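Clornham tool library sets up sorting table for small parts

The Clornham tool library has opened a sorting table for small fittings and spare parts, giving members a place to lay out the odds and ends that come back with borrowed tools and in donated boxes.

The table is in the back room of the library's building on Ankrah Street. It went into use in September, after the library took in the contents of a closed repair shop in Umville. The donation came to 2426 pieces, most of them unlabeled, and the storeroom had no shelf space left for them.

Until then, small parts were kept in coffee cans under the front counter. Members looking for a cap, a knob or a short length of fitting had to tip a can out on the floor and go through it by hand. The library said in its fall newsletter that many people gave up and bought new.

Under the new arrangement, parts are taken out a few at a time and set down on paper. Anything that belongs together is kept together, so that a knob is not separated from the body it fits. Pieces are then matched against a binder of drawings and catalog pages that came with the Umville donation. Once a part has been identified it gets a bag, a number and a place in one of 79 drawers along the wall.

The table is covered with brown paper and divided into squares with blue painter's tape. Each square takes one kind of item while sorting is going on. The paper is replaced when it gets torn or too marked up to use, and the tape is laid again from a cardboard pattern.

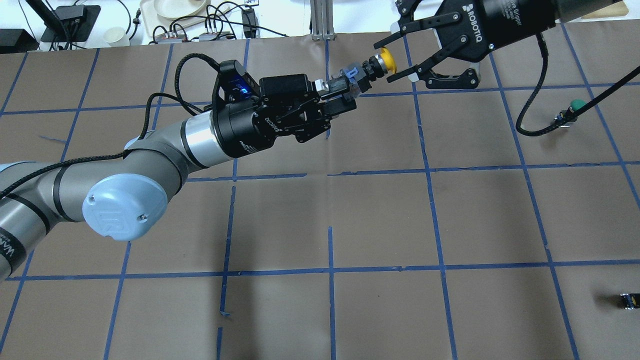
A small part with a yellow knob at the sorting table, where blue tape marks out a grid on brown paper.

Parts made of more than one material have been the slowest to sort. Plain screws, washers and hooks went into drawers in the first weeks. Pieces that combine plastic bodies, rings and colored caps take longer, and color is not a dependable guide. According to the library's notes, the same fitting was sold over the years with different caps, and some of the caps in the donation had been swapped by earlier owners.

For that reason the drawers are arranged by size and type of fitting. Color is written on the bag but does not decide where the bag goes. Parts that cannot be identified after two tries are put in a tray marked "unknown," which members are welcome to look through.

The library is asking people who bring in parts to leave them assembled. It would also like any packaging or instruction sheets, even damaged ones. It cannot take anything that has held fuel, paint or pesticide, and it does not accept batteries or light bulbs.

Members may take up to 10 small parts a month at no charge. Larger quantities can be requested at the front desk. Residents who are not members can use the drawers by paying the day fee, and students at the Jarus trade school are admitted free with a school card.

Parts can be dropped off at the side door until 4 p.m. on days when the library is open. Bags and boxes should be no heavier than one person can carry, and the contents should be written on the outside if they are known.

A list of the drawers and what is in them is posted next to the table. A printed copy is kept at the front desk and is updated at the end of each month. The library plans to start next on a second group of boxes from Umville, mainly cabinet hardware and faucet parts, which are still in the storeroom.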